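Notebook, bimanual cell, September

Start 9:40. Operators: Touran Kiani, Suqin Shi. Log: me (Huw Phillips).

Task set Mostness, kitchen items onto and off the shelf. Dataset stood at 731 accepted episodes before today. Target for the set unchanged.

1. Calibration
Left arm homed with an offset at the wrist joint. Re-zeroed, repeated, within tolerance. Right arm no change. Gripper open/close limits copied over from the Purnari config; the old values closed too hard on the mug handles.

2. Recording
Start poses drawn from the Fu layout list, 20 resets per layout. Either arm may take the first object. Operators asked to pause before each grasp, which makes segmentation easier, and to keep going after a missed grasp so we get the recovery. Episodes with a hand over the table during motion are discarded.

Glass mugs and the metal dish-and-cup pieces stay in together. Guilan wanted them separated; depth is poor on both, so splitting gains us little. Left arm at the green shelf, right arm folded on its own side:

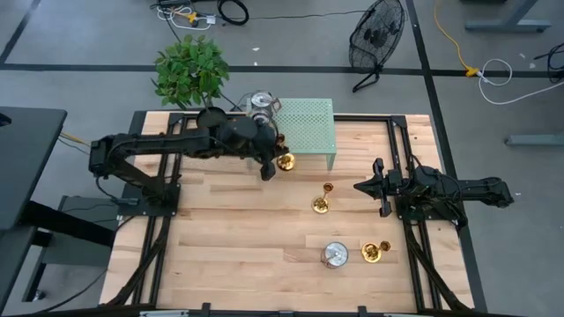 3. Rejects
3 episodes dropped, all timestamp gaps on the right arm stream. Raw files kept under "hold". Subira to check whether the logger or the bus is at fault.

4. Open
- Shelf position drifts between layouts. Mark the table.
- Label text says "cup" for two different objects. Fix before export.
- Episode 392 has the wrong operator ID. Should be Suqin.

Stopped 16:15.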